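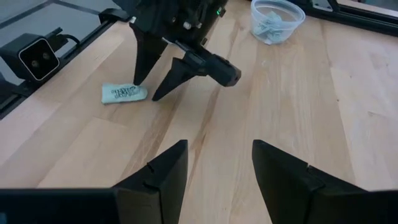
June 17, 2025
Coppens Institute, Water and Soil Group

4.2 Nitrate in private wells

Samples were drawn from 1,029 private wells in the Plekau basin, out of 3,911 entered in the Parngate register. Wells without a recorded depth were left out at this stage. Each owner received a letter in November setting out the purpose of the work and the date of the visit.

Water was run from the tap nearest the well head until its temperature held steady, and two bottles were then filled. The first was tested for nitrate and chloride, the second kept cold as a spare. Where the results for a well fell outside the limits given in Section 3.4, the spare bottle was tested as well.

Nitrate was highest in shallow wells on the sandy ground east of Dutmont, as Figure 2 shows. Wells sunk into the lower chalk gave low readings throughout, apart from a small group beside the old railway cutting, where the clay cover is thin. Distance from the nearest ploughed field explained less of the spread than well depth did.

Figure 2. Nitrate against well depth, by soil type.

The register does not state when a well was last repaired. Cracked casings may therefore account for part of the spread among the older shallow wells, and this is taken up in Section 5.

Contact the Water and Soil Group | © Coppens Institute | Back to top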